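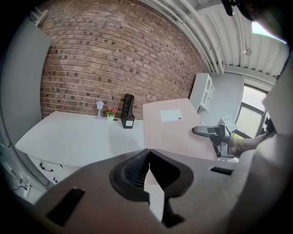

**Figure 1.** The desk corner of our practice room, from the camera on one of the hand-held grippers. The second gripper is held over the beige tabletop at right.

## 4. Collecting the demonstrations

Okay, so now the part of the project that ate most of our semester. Section 3 covered how we picked the tasks for the Ustdale set, and I promised there I'd get into what recording them was like, so let me do that before the training results (Section 5) make it all look tidier than it was.

The class gave every team the same basic recipe. You hold a gripper in each hand, you do an everyday chore with them, and later the policy has to learn the chore from what the grippers saw. Our team took paper and folder handling, mostly because I thought it would be easy (ha). Flat things on flat surfaces are awful! You come down at a slightly wrong angle and the tip slides right over the top, or it shoves the whole thing away from you and you end up chasing it. I'd guess I got worse at it for the first few days before I got any better.

We recorded in a regular room with desks and shelves and left the furniture the way people use it. The course notes suggest a plain backdrop for a first project, and we did try that back in July with our pilot set, Gomholm, which has 387 episodes in it. The policy we trained on Gomholm did fine against the plain backdrop and fell apart pretty much anywhere else. So for Ustdale we kept the brick wall, the lamp, the flowers, all of it, and we let the daylight change on us during the day.

### 4.1 Who does what

Each session takes two people. One of us is the operator and the other one keeps an eye on the recording and calls the start and stop of each episode. We swapped roles a lot, since holding both grippers out in front of you gets tiring way faster than you'd think. We wrote a little logging script for this, called Clillel, that stamps each call and lets the second person type a note next to it. The notes turned out to be gold. Half of them just say "bad start" or "again," but those are exactly the episodes we'd have missed when we went back to sort the good from the junk.

We worked both at table height and down on the floor. Floor episodes were harder on the back and (I'll admit it) I put them off. They do make you approach things from much steeper angles, though, and the tabletop episodes had hardly any of that.
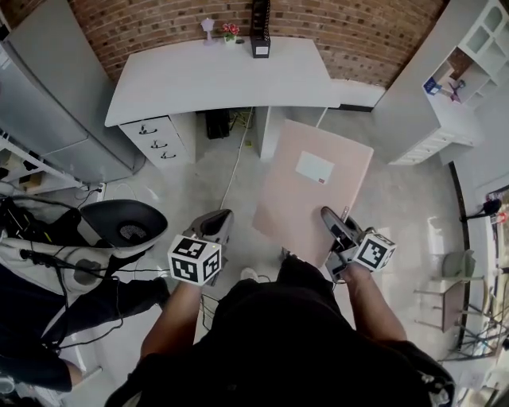

**Figure 2.** Floor-level work on the folder task, from a head-height camera. The right jaw tip is at the edge of the pink folder; marker cubes are mounted on both grippers.

### 4.2 Keeping track of the hands

The cubes with the black-and-white patterns give us a reference for where each gripper is and how it's turned. When a cube is easy to see, life is good. When your own arm gets in the way, or you twist your wrist so far that the patterns are nearly edge-on, the pose estimate starts to jump around, and you get a path where the hand seems to teleport across the room. Our cleanup tool, Vlad, looks for those jumps. Short ones get filled in from the frames on either side, and if an episode has a long one we throw it out. I was stubborn about this at first and wanted to rescue everything, but the rescued episodes made the policy twitchy, so out they went.

Cables were the other headache. You learn to check where they're lying before you step anywhere, and we added that to our start-of-session checklist along with the gripper calibration.

### 4.3 What we ended up with

By the time we froze the dataset on 12/6/18 we had 2503 episodes that made it through Vlad, spread over 19 sessions. I'm including tabletop and floor work together in that total, and the split files released with Ustdale list them separately for anyone who wants to train on just one. The Gomholm episodes aren't mixed in anywhere. We held out 2 full sessions for testing and didn't touch them until the very end, even though I was really, really tempted to peek. The numbers in the next section all come from those held-out sessions, except where a table says otherwise.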